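Home | News | Workshops | Visit | Contact

Druma's gripper sticks shut at Cumstead

Sunday, December 20, 2020

Print this page | E-mail this page

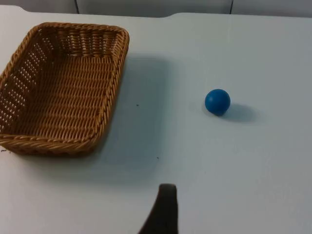 Well, we've had a bit of a week with Druma! The gripper jammed shut 26 minutes into Friday's ball and basket run, and the stop button took five seconds to do anything (far too long for my liking). No one was hurt, thank goodness. Šimek are sending us a new cable, and until it's fitted the arm stays switched off and the Mornon open day is on hold – sorry, all.

Recent items
- Druma arrives at Cumstead
- May workshop dates
- New lights at Mornon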